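Radeo 6: learning from few demonstrations, reviewed after a month of use

We wanted to know if the Radeo 6 package can really teach an arm to sort small items from so little data. The method is simple to explain. A person shows the task, the policy learns from these recordings, and when the arm is not sure it stops and asks for a new one.

The manual promises a usable policy after 45 demonstrations. With our cardboard organizer and its narrow slots we needed more, but training itself took only 19 minutes.
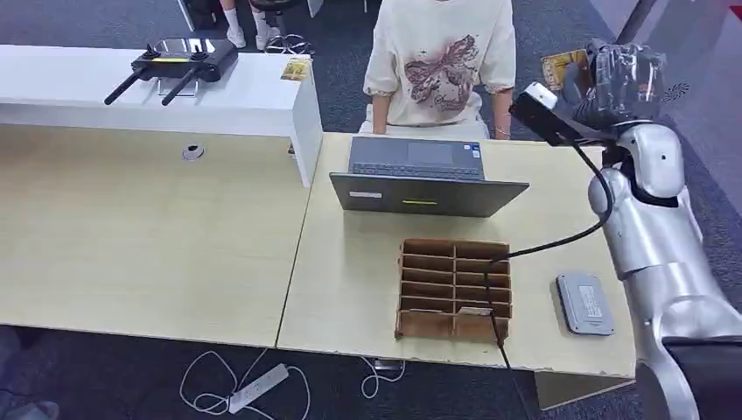 Benedicta Kwofie

Thin cables remain the difficult part. The policy places flat boxes well, but a cable hanging over the slots confuses it, and then it asks for help too often – sometimes twice for the same object. Clear plastic packages were better than I expected.

The license costs 1,255 dollars per year. For a small lab I find this fair, but I would wait for the June update, which should let you delete one bad demonstration without training everything again.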